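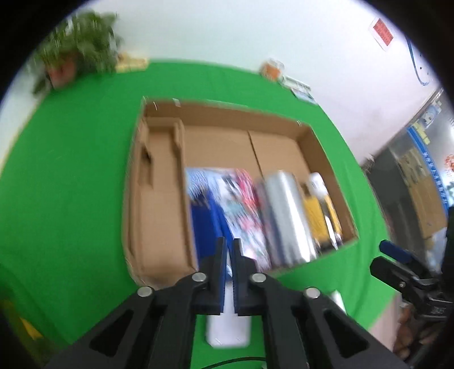 Project Report: Packing a Box With Two Hand-Held Grippers

What I wanted to do

My project this term was a build in the Plomside shared workshop, and I called it Fleduvley (it was the only name left on my list that wasn't taken!). The plan was to put together a pair of hand-held grippers, use them to pack everyday stuff into a cardboard box, and save the recordings so an arm could learn from them later. I've never built anything with linkages before, so a lot of October went into tightening screws and then loosening them again.

How the setup works

Each gripper has two fingers that close toward each other. On mine they end in blue ridged pads, and the ridges matter a lot more than I expected – my first pads were smooth, and anything round just spun away. The table has a green cover on it, and the box stays open on top with a folded cardboard insert along the left side. I cut the insert myself, badly, with a box knife.

I set a goal of 300 recordings and did them in batches of 30, with a snack between batches.

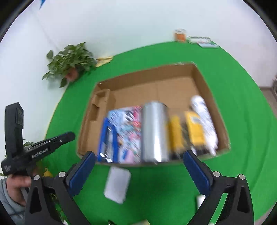
Lining things up in a row was the hardest part by far. Soft packages give a little when you squeeze, so they forgive you, but a metal cylinder doesn't, and I kept coming in crooked and bumping whatever was next to it. After 4 batches I started going straight down from above and my hands stopped fighting each other.

Still to do

The left linkage has some play in it, so I want to swap the washers. I also need to sort out the recordings where I moved too fast and everything smeared.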